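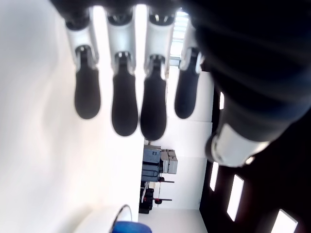
ブロンダムの楽譜文庫、ウォリッドサイド通りに引っ越して再開　742冊がふたたび貸し出しへ

ブロンダムで長く親しまれてきた貸し出し専門の楽譜図書室「ミハイリューク文庫」が、3月15日、ウォリッドサイド通りの新しい部屋で再開しました。旧市場の二階にあった部屋を閉めてから冬を越しての再開で、待ちかねていた方も多かったのでしょう、朝から譜面かばんを提げた人が次々と階段を上がってきて、受付の前には返却の列と借り出しの列が並んでできていました。返却の列のほうが長かったというのが、いかにもこの文庫らしいところです。閉まっているあいだ返しに来られなかった楽譜を、みなさん大事に家で預かっていてくださったわけですから。

文庫ができたのは22年前のことです。もともとは、町でピアノを教えていたミハイリューク家の居間の棚でした。生徒が弾き終えた曲集を置いていき、次の生徒がそれを借りていく、というやりとりが何年も続くうちに棚がいっぱいになり、廊下にあふれ、とうとう旧市場の空き部屋を借りることになったのだそうです。部屋を借りてからも名前は居間の時代のまま、貸し出しの帳面も居間にあったものをそのまま継いで使っていました。その帳面はいまも受付の引き出しに入っていて、頼めば見せてもらえます。初めのほうの頁には、練習曲集の題名の横に「左手のところに飴がついています、すみません」などと書き添えてあって、つい読みふけってしまいます。

今回の引っ越しは、旧市場の屋根の改修にともなうものでした。昨年の8月に雨漏りがあり、さいわい楽譜の棚には届かなかったものの、湿気で背の糊がゆるんだものがいくらか出たため、工事の終わりを待たずに移る先を探すことになりました。見つかったのが、ウォリッドサイド通りの文房具店の上の部屋です。前は製図の教室だったとかで、北向きの大きな窓があり、床がしっかりしていて、引き出しの浅い戸棚が壁ぞいに作りつけられています。この浅い引き出しが楽譜には具合がよく、大判の合唱譜も折らずに寝かせておけると、文庫の係の人たちは喜んでいました。

棚に並ぶのは全部で742冊。ピアノの独奏と連弾がやはりいちばん多く、次いで合唱、弦楽器の練習曲、リコーダーの合奏譜と続きます。少し変わったところでは、ブロンダムの夏祭りで昔うたわれていた輪唱を書きとめた手書きの冊子があり、表紙には紅茶の染みのような丸い跡がついています。貸し出しはできませんが、閲覧机で写すのは自由です。再開の日にも、鉛筆を手に熱心に写している親子がいて、途中の一小節がどうしても拍に合わないと首をかしげていました。窓ぎわにいた年配の方が通りがかりに口ずさんでみせて、どうやらそこは息つぎのために少し伸ばすのが習わしだったらしい、ということで落ちついたようです。ただ、隣にいた別の方は、うちの地区では伸ばさなかったとおっしゃっていましたので、本当のところはまだ分かりません。

引っ越しに合わせて、棚の並べ方も変わりました。以前は作曲者の名前の順で、探すものが決まっている人には便利でも、何か弾きたいけれど何を弾けばいいか分からない、という人には少しばかり近寄りがたいところがありました。新しい部屋では、まず楽器と人数で分け、その中をやさしいものから順に並べています。連弾の棚の手前には「はじめて二人で弾く」という札が立っていて、子どもと大人で組む場合に大人の側がやさしいもの、子どもの側がやさしいもの、と分かれているのがなんとも親切です。大人の側がやさしいほうの引き出しは、昼前にはもうずいぶん隙間ができていました。

作曲者から探したい方には、これまでどおりカード目録があります。目録の箱は旧市場から運んできたもので、真ちゅうの取っ手がついた、ちょっと重たい引き出しです。カードは長年のあいだにいろいろな人の手で書かれてきたので、丸い字もあれば角ばった字もあり、同じ作曲者のつづりが違っていて別々の場所に入っていることもあります。見つからないときは似たつづりも見てみてください、と箱のふたに小さな紙が貼ってあります。目録を作り直す話も出たそうですが、古いカードの裏に歴代の借り手の書きこみが残っていることもあり、しばらくはこのまま使うとのことでした。

部屋の奥には、試し弾き用のアップライトピアノが一台置かれています。これも旧市場から移したもので、運んだあとの調律と手入れは、町の楽器店プラデオ（Pladeo）が引き受けました。移動のせいで音がだいぶ下がっていたうえ、北向きの部屋に慣れるまでは狂いやすいだろうから、春のうちにもう一度見に来てくれるのだそうです。楽譜を借りる前に最初の頁だけでも弾いてみたい、という方はたくさんいらっしゃるので、このピアノがまた使えるようになったのはうれしいことです。試し弾きは譲り合いで、長くなりそうなときは弱音ペダルをお願いします、とのこと。下の文房具店の方は、むしろ聞こえたほうが店番の楽しみになると言ってくださっているそうですが、閲覧机で写しものをしている方もいますので、どうぞほどほどに。

再開の日の昼すぎには、そのピアノを囲んで小さなお披露目の会もひらかれました。プログラムらしいものは特になく、来た人がその場で借りた楽譜を弾いたり歌ったりするという、のんびりした集まりです。連弾あり、リコーダーの合奏あり、伴奏だけで歌い手のいない歌曲ありで、最後の曲には途中から聴いていた人たちが鼻歌で加わり、歌詞を知っている人が二番から本当に歌いだして、拍手になりました。弾き間違えてもやり直してよい、というのが居間の時代からの決まりだそうで、同じ出だしを何度もやり直す人がいても、みなさんにこにこと待っておられました。

お茶とお菓子も出ました。お菓子は干しぶどうの入った平たい焼き菓子で、昔の居間で練習のあとに配られていたものと同じ作り方だと聞きました。楽譜に触る前に必ず手を拭くこと、と皿の横に布巾が積んであり、これも居間のころから変わらないそうです。帳面にあった飴の一件を思うと、なるほどとうなずいてしまいます。

さて、利用のしかたについてもお知らせしておきましょう。借りられるのは一人2冊まで、期間はひと月です。ブロンダムにお住まいの方はもちろん、近くの村から通っていらっしゃる方も同じ条件で借りられます。初めての方は受付で名前と連絡先を帳面に書くだけでよく、会費はいりません。延長は、次に待っている人がいなければ、電話でも受けつけています。合唱団や学校で人数分が必要なときは冊数の決まりが別になりますので、早めに相談していただけると助かるそうです。クリスマスの合唱譜などは、夏の終わりにはもう予約が入りはじめるといいますから、秋になってからではなかなか難しいかもしれません。

書きこみについても、よく尋ねられるようです。指づかいや息つぎのしるしは、やわらかい鉛筆で薄く書くぶんにはかまいません。返すときに消すかどうかは借りた人にまかされていて、前の人の指づかいに助けられたという声が多いため、無理に消さなくてもよいことになっています。ペンと蛍光の印だけはご遠慮ください。破れたときには、家のテープで貼らずにそのまま持ってきてほしいとのことでした。透明なテープは年がたつと黄ばんで、音符ごとはがれてしまうことがあるのだそうです。受付の横の小机に和紙に似た薄い補修紙と糊が用意してあり、手のあいている係の人がその場で直してくれます。この日も、合唱譜の背がひと束、文鎮の下で静かに乾くのを待っていました。

寄贈も歓迎しているとのことですが、棚に限りがありますので、いまはお願いしたいものが少し決まっています。足りないのは、チェロの初歩の曲集と、三声で歌えるやさしい合唱譜、それから左手だけ、右手だけで弾けるピアノ曲だそうです。最後のものは、けがをしているあいだも弾いていたいという人から、前々から要望があったといいます。反対に、ピアノの初級教本は同じものがもう何冊も重なっているので、お持ちいただく前にひと声かけてください。引き取れなかった楽譜は、階段下の木箱に入れて「ご自由に」としてあります。再開の日には、その木箱の前にしゃがみこんで、なかなか二階に上がってこない方もいらっしゃいました。

ついでながら、探しものも一つ預かってきました。夏祭りの輪唱を書きとめた例の冊子には、どうやら続きがあったようなのです。最後の頁の下に「次の帳へ」と書かれているのに、その次の帳が旧市場の部屋からも、居間の棚のあった家からも出てきていません。だれかが借りたまま引っ越してしまったのかもしれないし、古い譜面のあいだに挟まっているのかもしれません。表紙は緑がかった厚紙、大きさは学校の帳面くらいとのことです。ピアノの椅子の中など、しばらく開けていないところがおありでしたら、どうか一度のぞいてみてください。返却の期限はとうに過ぎているでしょうけれど、延滞のお金をいただく決まりはもともとありませんので、安心してお持ちいただければと思います。

新しい部屋へは、ウォリッドサイド通りの文房具店の右手の戸口から入ります。階段がやや急ですので、足もとに不安のある方は、下の呼び鈴を鳴らせば係の人が借りたい楽譜を持って降りてきてくれます。旧市場の前の返却箱も工事のあいだは使えますが、雨の日は中に水が入ることがあるそうで、できれば晴れた日にお願いしますとのことでした。開いているのは平日の午後で、夜は8時まで。月に一度は朝から開け、その日の昼すぎには、お披露目の日と同じような弾き合いの集まりを続けていくそうです。次の日取りは、決まりしだい文房具店の窓に貼り出されます。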